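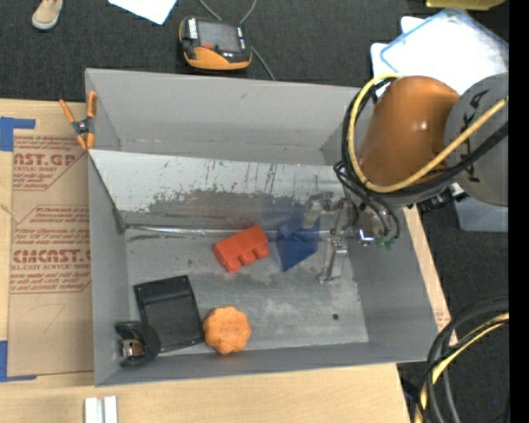 Visit to Plimis, Zoltcombe: bin picking, planning software and a long afternoon

I went to Zoltcombe expecting to be sold something. Plimis has been telling people since June that its picking software no longer needs to be taught objects one by one, and I have heard that from enough companies to have built up a resistance. I buy automation for a mid-sized returns business, or more often I talk my employer out of buying it, and I wanted to see the thing run for longer than a trade fair clip.

The lab is upstairs, past a row of meeting rooms with the blinds down. Amerley Essien met me at the door and handed me over within two minutes to Nkrumah Wumbei, who leads perception, and Yayra Frimpong, who writes the motion planner. I liked that. When the sales side stays in the room the engineers go quiet.

What they run

The product is called Mahama. It is three programs that talk to each other. One takes the camera data and proposes grasps, meaning a position and an angle for the gripper with a score attached. One takes the best proposals and tries to find an arm motion that reaches them without hitting the bin. The third sits over the other two, decides what to try next, and decides when to give up. Wumbei spent most of his time on the first and Frimpong kept pulling us back to the second, and after an hour I thought she was right to.

The grasp network was trained mostly in simulation and then tuned on 2000 real attempts. I asked whether those attempts were all made in bins like the gray one on the table. Wumbei said most of them were. I asked if any were made with a shiny floor. He said a few, and that the floor of this one was giving them more trouble than the objects were. You can see why from a step away. The metal is worn and smudged, a silver strip runs along the seam at the foot of the slanted panel, and a depth camera doesn't get on well with any of that. In the viewer on his laptop the seam was a ragged band of missing points. The software fills the gap by assuming the bin is where the bin model says it is. Fine, until somebody bumps the bin. They have a spring clamp on the rim to discourage that, with nice orange handles, and I wrote in my notebook that a part of the calibration strategy comes from a hardware store.

The objects

The set in the bin was small: a red block with rounded bumps on one edge, a dark blue faceted thing, a flat black tray, an orange pumpkin shape and what I took for a tape dispenser, black, lying up against the tray and the wall. The first two were within easy reach of each other and the gripper was working at that end when I came in, one thin finger already down on the floor of the bin.

I have a standing complaint about demo objects, which is that they are chosen by people who know what the robot can do. This set was better than most. The tray is awkward because it is low, and because a network that has learned to like raised edges will happily propose a pinch on a rim. The dispenser is awkward for a duller reason. It sits against the wall and against another object, so a gripper with two fingers has very few places to put the second one. The pumpkin is the crowd pleaser, and I expect that one works every time.

What was missing was anything soft, anything clear, and anything in a bag. My company handles 628 product lines that come back in clear bags, so I asked. Wumbei said bags were on the list. Everybody's bags are on the list.

Watching the planner

Frimpong's part was the best of the day. She has a view that shows all the grasp proposals as little colored forks standing in the bin, and next to each one the reason it was thrown out. Most software of this kind shows you the winner and hides the rest. Hers lists them: collision with wall, wrist limit, no path, cable.

The last one caught my eye. The arm carries a thick yellow cable looped over the orange link, with a bundle of black ones running nearly the same way, and the planner has to keep from winding them up. A lot of planners treat the arm as bare metal, and then a technician spends the first month on site with zip ties. Frimpong's treats the cables as a fat sleeve around the link, plus a running count of how far the wrist has turned from its home position. It is a crude model. She called it crude before I could. When the count gets too high, the planner refuses anything that turns the wrist further the same way, even if that is the best grasp in the bin, and the arm takes the second or third choice or else unwinds first.

I asked what that costs. She had a log from the previous week in which 89 top-ranked grasps had been refused, and of those, 38 were refused for the cable and nothing else. She didn't have the total number of attempts for that week to hand, so I can't turn it into a rate, and I would ask readers not to try. I did ask for the total by email and will add it if it comes.

There was also a small argument, which I was glad to be present for. Wumbei thinks the planner is too timid near the walls. It keeps a safety margin all the way round, and the margin eats the strip where objects end up, since objects in bins roll and slide to the edges. Frimpong said the margin is that size because his depth data near the walls is bad. They have plainly had this conversation before. The fix they are trying is a margin that shrinks where the depth data is good and stays wide where it isn't, and it was switched off on the day because it made the planner slow. I asked how slow. "Slow enough that you would write it down," she said.

The part I was not convinced by

The third program, the one that decides, is called the supervisor, and it is where Plimis makes its biggest claims. According to the sheet I was given at the door, it "recovers on its own from failed picks." I asked to see the recovery logic. Thắng Lưu, who maintains it, opened the file and scrolled through it with me, to his great credit.

It is a list of rules. If the gripper closes on nothing, take a fresh scan and lower the score of that grasp. If the same region fails three times, leave it and try somewhere else. If every region has failed, nudge an object and scan again. If the nudge changes nothing, stop and call a person. I have no quarrel with any of these rules. They are sensible, I could read them, and on a bad night shift I would much sooner debug them than a network. But the sheet says "learned recovery," and Lưu agreed that the learned bit is at present a single number, the amount by which a failed grasp is marked down. He would like to see the wording changed. So would I.

The nudge deserves a line of its own. To free an object that is against a wall, the arm puts a closed gripper beside it and pushes. The direction of the push comes from the same depth data that is poorest near the wall. Lưu showed me a recording in which the push went the wrong way and wedged the tray tighter, then did so again, and then the system correctly called for help. He had kept the recording as a test case. I would like more vendors to keep recordings like that, and I'd like them to be shown before the coffee instead of after it.

Tooling

Some remarks for people who will have to live with it.

The logs are good. Each attempt is saved with the scan, the proposals, the chosen path and the outcome, and you can replay an attempt with a changed setting to see what the planner would have done. Replay doesn't tell you what the gripper would have felt, obviously, and the interface should say so in larger letters.

Calibration is less good. It is a script, it prints a number, and you are told that the number should be small. When I asked how small, I got two answers from two people.

The handheld pendant was on the carpet behind the bin the whole time. I asked how much of a normal day involves picking it up, and Wumbei said less than it used to. Changing the bin to a different size still means a new bin model, made by hand in a separate editor. Amanuel Woldegiorgis, the one person I met there who goes out to customer sites, told me that in his experience this step and the camera mount take longer than everything else put together. He would rather have an automatic bin fit than any improvement to the grasp scores. I've underlined that in my notes.

There is no price list yet. There is a pilot program, and Trirnenberg, who do spare parts distribution, are in it. I asked whether I could speak to them without Plimis on the line, and Essien said she would find out.

Where that leaves me

I would not buy it for returns. For rigid parts in one size of bin, with somebody nearby who can read a log, I might ask for a trial, and I'd ask for it on our floor with our bins and our lighting. I would want the variable margin switched on, slow or not, and I'd want to choose the objects.

I sent Essien a list of three questions on the way home: the total attempts behind that log, the pass value for calibration, and what happens when the bin moves by a finger's width in the middle of a run. Frimpong answered the last one the same evening. The planner doesn't notice. They are working on a check that compares the visible part of the rim against the model before each pick, and she sent me a screenshot of it failing on the clamp.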